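格林德伍德早餐配制岗位自动化

格林德伍德条目编辑组
2024年8月14日

格林德伍德早餐配制岗位自动化，是指餐食服务企业格林德伍德（Gindwood）在其员工餐与会议餐业务中，将面包烘烤、托盘摆放等重复性台面工作逐步交由机械臂承担的一项岗位改造。该项改造由格林德伍德餐食运营部门提出，设备集成由莱蒂斯（Letis）负责，作业数据的整理与训练由普贾里（Poojary）承担，排班与工单系统沿用格罗莱克斯（Grollex）平台。改造涉及的人员以早班配餐员为主，另包括设备值守员、食品安全检查员和少量行政人员。

本条目主要叙述该项改造的背景、作业内容、岗位变动及相关争议。机械臂的控制算法和硬件参数属于集成方的技术资料，不在本条目范围之内。

背景

格林德伍德早餐业务的供应对象为若干办公园区。改造之前，早班配餐员须在凌晨到岗，依次完成备料、烘烤、装盘、核对和出餐。其中烘烤一项技术要求不高，但占用时间长，且与其他工序交错进行。一名配餐员往往一面照看烤面包机，一面切配水果或填写出餐单，工序之间频繁切换。早班供应量在高峰时达到每日2000份，烘烤工序的积压会直接推迟后续装盘。

早班岗位长期存在招聘困难。运营部门的内部总结将原因归纳为到岗时间过早、工作内容单一以及手部轻微烫伤较为常见。部分配餐员在入职后不久即申请转入午班，早班由此经常依靠临时人员补足，而临时人员对过敏原分区和托盘编码不够熟悉，又增加了核对环节的负担。

运营部门最初考虑的方案是采购链式连续烘烤设备。该方案产量较高，但要求重新布置电路和排风，并且难以适应会议餐中品种多、批量小的订单。经过比较，格林德伍德选择保留原有的家用规格双槽烤面包机和塑料托盘，由机械臂在普通台面上使用现有器具。这一选择意味着设备须适应为人手设计的器具，作业速度因而受到限制，但场地改动较少，发生故障时配餐员可以在同一张台面上接手。

作业内容

纳入改造的台面作业分为取放面包、操作烤面包机、移动托盘和台面复位四类。取放面包要求夹持力度适中，面包片不得压碎或撕裂；操作烤面包机包括将面包片送入槽口和按下压杆；移动托盘须保持托盘水平；台面复位则是在每一批次完成后将器具放回约定位置，以便下一批次开始。

四类作业之中，取放面包的难度最高。面包片厚薄不一，边缘柔软，槽口宽度有限，角度稍有偏差即会卡住。集成方在设备腕部加装摄像装置，用于近距离判断指尖与器具之间的相对位置。该位置的视角随手腕转动而变化，画面经常倾斜，数据整理人员须习惯以指尖而非台面作为参照。 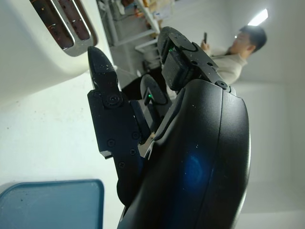
烤面包机的外壳与槽口边缘也是数据整理的重点。光亮的表面会产生反光，影响对边界的判断，而外壳本身不宜受到侧向推压，否则机身移位，后续动作的起始位置随之改变。作业规程因此规定，指尖接近机身时须降低速度；机身发生移位的，应当停止当前批次，由值守员重新摆正后再行启动。

面包片取出后的冷却时间同样写入规程。配餐员凭手感即可判断是否适合装盘，机械臂则依照固定时长等待。早期的等待时长设定偏长，配餐员反映成品偏硬，运营部门其后按照面包品种分别设定时长，并由配餐员负责抽样品尝。

实施过程

改造以影子作业开始。在影子作业阶段，机械臂完成的批次不进入供餐，仅用于检验动作和核对记录，配餐员照常完成全部工序。普贾里在此期间整理了600段作业记录，按照成功、部分成功和中止三类标注，并就中止原因逐段附注。中止原因以夹持位置偏移居多，其次为托盘摆放超出约定区域。

参与标注的人员中有2名原早班配餐员。运营部门安排配餐员参与标注，主要考虑是其熟悉器具和食品状态，能够识别外部标注人员容易忽略的问题，例如面包片底部焦化、托盘边缘残留碎屑等。标注工作在日间进行，两人因此不再承担凌晨班次。

影子作业之后，改造于4月转入限定供餐阶段。机械臂仅承担无馅料切片面包的烘烤，其余品种仍由配餐员完成。每一批次出餐之前，配餐员须检查烘烤颜色并在工单系统中确认。未经确认的批次不得装盘，这一规定在后续阶段继续保留。

双臂配置在限定供餐阶段开始使用。单臂配置下，取放面包与移动托盘只能先后进行；双臂配置允许一侧手部停留在烤面包机附近，另一侧处理托盘，但两臂工作范围有所重叠，须预先划定各自的优先区域。器具在台面上的位置由值守员在开班前核对。
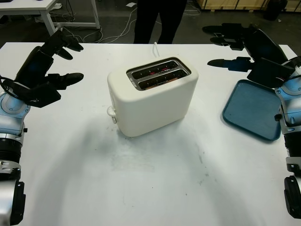

图：双臂设备位于白色台面两侧，台面上为双槽烤面包机与蓝绿色托盘。

台面线缆的管理曾在内部检查中被列为整改事项。检查意见指出，台面附近的电源线和数据线应当固定走向，人员通道与设备线缆应当分开。莱蒂斯据此修订了布线要求，并将线缆检查列入开班清单，由值守员逐项签认。

岗位变动

改造直接影响的早班岗位共13个。按照格林德伍德公布的岗位安排，这些岗位未作裁撤，但职责说明全部重新编写。原职责说明以工序为单位，逐项列出备料、烘烤、装盘等任务；新职责说明以责任区域为单位，配餐员对所在区域内的食品质量、设备状态和异常处置一并负责。

新设的设备值守员岗位主要从早班配餐员中选任。值守员负责开班检查、批次启动、异常停机和记录填写，不承担维修。岗位培训包括急停操作、双臂活动范围识别、食品接触面的清洁以及工单填写规范。培训以现场带教为主，书面考核仅涉及安全与卫生条款。

到岗时间的变化是配餐员反映较多的一项。烘烤工序由设备分担之后，部分班次的到岗时间得以推迟，但开班检查仍须有人提前到场，因此形成了轮值制度。轮值人员领取相应津贴。对于家中有照护责任的员工，推迟到岗被普遍视为实际的改善；对于原本依靠凌晨津贴增加收入的员工，班次调整则意味着收入结构的变化。格林德伍德为后者设置了过渡补贴，期满后按照新的班次标准执行。

工作节奏也有所改变。改造之前，配餐员的走动和手部动作较为密集，间歇时间由个人掌握。改造之后，体力负荷有所降低，而注意力须较长时间停留在设备与屏幕上。部分值守员认为，连续监看比亲手操作更易疲劳，尤其在设备运行平稳、无须介入的时段。运营部门随后允许值守员在监看期间兼做水果切配等轻量工作，但要求其站位能够随时触及急停装置。

技能评价方面，熟练配餐员原有的优势在于手速和同时照看多道工序的能力，这两项在新的岗位体系中所占比重下降，异常判断和记录质量所占比重上升。年资较长的员工对此意见不一。有意见认为，对火候和面包状态的经验仍应作为评价内容单独列出。格林德伍德在修订后的评价表中增设了“食品状态判断”一项，由抽样品尝和颜色检查的结果支撑。

安全与记录

作业规程将台面周边划分为操作区和观察区。双臂运行期间，人员不得将手伸入操作区；需要调整器具的，应当先行暂停设备，待双臂停止后再进入。烤面包机处于加热状态时，即使设备已经暂停，亦应按照高温器具处理。

摄像记录的使用是实施过程中协商时间较长的事项。腕部和头部摄像装置在记录台面作业的同时，可能摄入附近人员。员工代表提出，记录不应用于考勤和个人绩效评价。格林德伍德与员工代表商定，作业记录仅用于设备训练和异常分析，涉及人员面部的片段在交付外部使用之前须作遮蔽处理，保存期限由双方约定。相关条款已经写入岗位协议的附件。

异常事件按照食品、设备和人员三类登记。食品类包括焦化、掉落和混放，设备类包括夹持失败、定位偏差和通信中断，人员类包括误入操作区和轻微烫伤。三类登记使用同一份表格，由当班值守员填写，食品安全检查员复核。

评价与争议

支持改造的意见主要着眼于早班招聘和出餐稳定性。运营部门认为，烘烤工序由设备分担后，配餐员可将更多时间用于过敏原核对和特殊餐食，而这两项工作出现差错的后果较为严重。

质疑意见集中于效率与成本。机械臂使用家用规格烤面包机，单批产量有限，在无人介入的条件下速度仍低于熟练配餐员。有意见认为，同等投入若用于改善早班待遇，招聘困难亦可得到缓解。运营部门的答复是，设备所积累的操作能力可以转用于其他台面工序，其价值不宜仅以烘烤产量衡量。双方对此尚未形成一致看法。

另有意见涉及岗位数量的长期变化。现有安排承诺不因改造裁撤岗位，但未就自然离职后的补员作出规定。员工代表要求将补员比例写入下一期岗位协议，相关协商仍在进行。

应用范围

除切片面包烘烤之外，格林德伍德已将餐具分装和空托盘回收列入后续试行项目。带馅料面包因内部温度难以从外观判断，暂不纳入。会议餐中的现场加热服务仍由配餐员承担，运营部门未公布调整计划。

参见：岗位再设计；协作机器人；餐食服务业排班制度；作业数据标注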